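February, bench notes, kitchen corner

Microwave is back on the white table. The Jarnura one went to the Annan building along with its turntable and its smell, and what we have now is the small Gesik with two knobs and a button. No display, no clock, nothing to blink at us after a power cut. I am already fond of it.

Things to write down before I forget them:

- Top knob is power, bottom knob is the timer, button at the bottom opens the door. Everyone pulls at the door first. There is nothing to pull.
- The labels around the knobs are small and gray. If you need reading glasses, bring them to lunch.
- The timer is mechanical and vague at the low end. For anything short, turn it well past the mark and then back. Straight to one minute gave me something closer to forty seconds, and then on the second try a good deal more than a minute.
- Leave the power knob where you found it. Defrost is a long way to cook soup, as I learned at 1:15 with a full bowl and a meeting at half past.

Did the water test because I was curious and the thermometer was out anyway. Same mug each time, tap water, full power, two minutes by stopwatch and never mind the knob. First mug came up 41 degrees, second 43, third 38. The third one I may have started late. Good enough for noodles. I would not publish it.

Cleaning. Damp cloth, drop of dish soap, nothing gritty on the door window. Somebody used the green side of a sponge on the old one and we looked at our lunches through fog for a year. Bowl of water with lemon in it, 9 minutes, leave the door shut for another 15, then wipe. Works on everything except the tomato incident, which left with the Jarnura and is now Annan's problem.

Position: I'd had it right up against the wall at first and the booklet wants a gap behind it for air. Pulled it forward. That costs us the strip of table where the mugs used to pile up, so the mugs will have to pile up somewhere else. They'll manage.

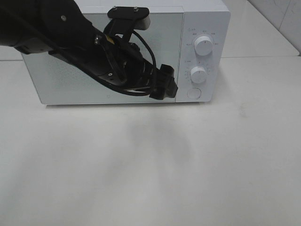

The Gesik on the white table. Power knob above, timer below, door button under both.

Also the flat top. It is very tempting as a shelf. The Randeck catalogs lived on the old one until they had a permanent curve in them, and then we lost a plate behind them. Nothing lives on top of this one, please, including catalogs, bread, and the box of tea no one drinks.

Still to do:

- Find out whether the kettle trips the breaker when both are on. The old pair did, reliably, at noon.
- A lid for splatter. The upturned plate is fine until you pick it up.
- Put the booklet in the drawer with the other booklets, where it can be lost properly.
- Repeat the third mug.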